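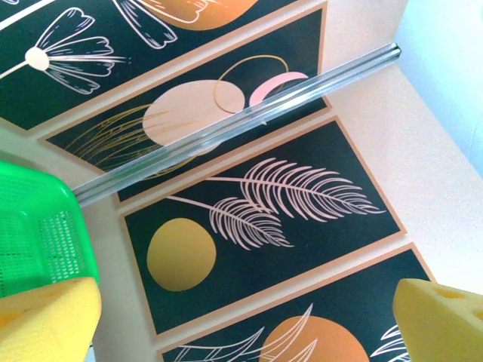
Tips for demonstrating tabletop tasks by hand and by remote control

These notes cover short pick-and-place demonstrations at a table or workbench, with a two-finger gripper and a camera at the wrist. They apply to both common methods: moving the arm by hand with the motors relaxed, and driving it from a leader arm or handheld controller.

Before recording

Run the task once with your own hand, using only thumb and forefinger. If you need a third finger, the gripper will probably need a different grasp or a different object.

Write the task as one sentence with a start and an end. "Pick up the rod and put it in the basket" is enough. "Tidy the table" is several tasks and should be recorded as several.

Decide where the arm parks and mark the joint positions. Every episode starts from there. Operators who start from wherever the last episode finished produce recordings whose first two seconds are useless, and trimming them later takes longer than parking the arm.

Clear rods

Clear glass and acrylic are hard to see through a small wrist camera. Over a patterned surface the pattern shows through the rod, a little bent, and the only firm cues are the highlights along its length and the rounded end. Keep the pattern if the finished system will have to work on it. Otherwise start on a plain dark mat and bring the pattern in once the plain version succeeds.

Set the lamp to one side so that a highlight runs the full length of the rod. Overhead light tends to break it into spots. Do not move the lamp within a session. If it gets bumped, close the session and start a new one.

Grasp near the middle. Turn the wrist until the pads close square across the rod, then descend. Turning after contact rolls the rod, and the recording then teaches the roll.

A rod lying diagonally is a better default than one lined up with the table edge, as the operator has to make a real wrist rotation. Vary the angle between episodes in both directions.

Foam pads

Soft foam forgives a few millimeters of error in height. It also hides bad closing force. Close until the foam visibly flattens against the object, hold for one second, then lift.

Wipe the pads with a barely damp cloth and let them dry before use. Foam picks up lint and grit, and grit scratches acrylic. Replace both pads together, even if only one is worn. Uneven pads pull the object toward the harder side.

Check that the pads show in the bottom corners of the wrist view. If one has drifted out, the camera mount has turned. Tighten it and discard anything recorded after the last good check.

Moving the arm by hand

Hold the arm above the wrist joint, never by the fingers. Keep your hand and sleeve out of the camera view. Nikau Treloar wears a long glove in the same flat gray as the arm for this, which works with a side camera but is no help with the wrist camera.

Go at half the speed that feels natural. Pause before contact and again after the grip closes. The pauses make the episode easy to cut into segments.

Remote control

Sit where you can see the table directly for the first ten episodes, then switch to the camera view only. If you still need to look up at the table, the camera view lacks something the trained system will also lack. Move the camera or change the approach path.

Measure the delay before you begin. With a noticeable lag, operators start to overshoot and correct, and the correction ends up in the data as a small wobble above the object. Lower the motion scale until the wobble goes away.

Stop after 25 minutes. Renata Barrientos compared early and late episodes from our February sessions and found the late ones had more regrasps for every operator.

Baskets

A perforated plastic basket is light and slides when touched. Put a rubber shelf liner under it. Release above the rim and clear of the sides; a thin rod can catch in the holes. Fix the basket position for the first batch, then shift it by a hand's width at a time.

Keeping and discarding

Keep an episode with a missed grasp if the operator recovered cleanly, and label it as a recovery. Discard any in which someone reached in to help.

Our last full set for this task came to 1,234 episodes, of which 894 were kept. Most of the rejects were bad parking or a moved lamp.

Label at the end of each session, while the operator still remembers which attempts felt wrong.

Page revised 21 August 2025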